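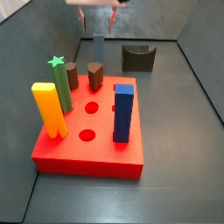
Ticket 419: Start-state rule fails good episodes on the pegboard cell
Queue: Drornalbridge, bench automation
Opened by: Ragnvald Kvam
Component: Helleck reset checker
Priority: Normal (was Urgent, was Low, was Urgent)
Status: Closed, documentation changed

Description

The checker is rejecting pegboard episodes on rule 7 of the Plundatwood collection standard. Rule 7 reads, in full: "Before each episode the workspace shall be in a tidy and representative state." I have read it to several people in a serious voice and had a different answer from each.

The board in the attached still has pegs in it, two round holes open in the middle, and two blocks standing or lying on the floor behind it. The gripper is up over the back. Helleck fails this as "untidy: loose objects". I would pass it. The operator on shift would pass it. The previous version of Helleck passed it too, though that version also passed an episode with the lights off.

Expected: pass, or a reason a person can act on.
Got: FAIL R7 (see standard).

Comment 1, support

Thanks for the report. Have you seen the standard?

Comment 2, R. Kvam

I have. It says tidy and representative.

Comment 3, support

Understood, moving this to the checker team. Can you confirm which things in the still you regard as part of the task and which you don't?

Comment 4, R. Kvam

All of them. The red board, the pegs in it (yellow arch, green star, two dark brown, tall blue), the slate-blue block behind, and the dark one with the curved cutout to the right of it. None of it is litter. If there were a mug in there I'd be on your side.

Comment 5, checker team

Looked into it. When rule 7 was turned into code, somebody had to decide what "tidy" meant, and decided on "no object outside the footprint of the board". That's sensible for the gear bench, where the rule was written. It is hopeless for any task where the parts start on the floor, as there's no legal way to have a part that isn't already placed.

Rejections since the February update: 3,636. Nearly all of them are pegboard. I'm told the rate was reported upstairs as an improvement in strictness.

Workaround for now: set strict_floor to off in the cell profile. Please don't do this on the gear bench.

Comment 6, R. Kvam

Set to off at 10.40. The same still passes. So does everything else, including one I made on purpose with my glove lying across the board. Reopening.

Comment 7, checker team

Yes, strict_floor turns off the whole of rule 7. The name could have been better.

Comment 8, Preda integration desk

We've been copied in. We take these episodes at the other end and would like to add a request while the bonnet is up. Please don't fix this by making operators return every peg to one perfect starting layout. We had a batch like that last year and the policy trained on it was magnificent until a block moved by a thumb's width. Variation in the start state is wanted. We just need it written down.

Also, leaning pegs. The yellow and the green in your still both tip a bit to the left. Is that a fault or a start state? Our reviewers have marked it both ways, sometimes the same reviewer before and after lunch.

Comment 9, R. Kvam

Start state, I'd say. The peg is in the board. If we want them upright we should put a number on it and buy somebody a protractor.

Comment 10, checker team

Agreed. Proposed replacement for rule 7 is below, and the checker will read the list from the cell profile.

7.1 Each task has a parts list. Everything on the list may be in the board or on the floor of the enclosure.
7.2 Anything not on the list fails the episode. Gloves are not on the list.
7.3 A part on the floor may stand or lie in any pose, provided the gripper can reach it.
7.4 A peg seated in the board may lean. Lean is recorded and isn't a reason to reject.
7.5 Fingers must be clear of all parts before recording starts. "Clear" is judged from 2 views, as a finger that looks well behind a block from one side may be touching it from the other.
7.6 The operator does not straighten anything once recording has begun, however much it bothers them.
7.7 A rejection names the clause and the object.

Comment 11, R. Kvam

7.6 is aimed at me and I accept it.

Could 7.5 also say the arm should be at rest? The fingers in my still are a bit blurred, and I'd rather be caught by a rule than by a reviewer.

Comment 12, checker team

Added: "and the arm stationary". Your still therefore fails again, under 7.5, but it now says so.

Comment 13, R. Kvam

FAIL R7.5 (gripper moving). Best error message I've had all month. strict_floor back on, glove test rejected by name, old pegboard episodes queued for a re-run overnight. Happy to close.

Resolution: standard amended, checker updated, strict_floor renamed to rule_7_enabled.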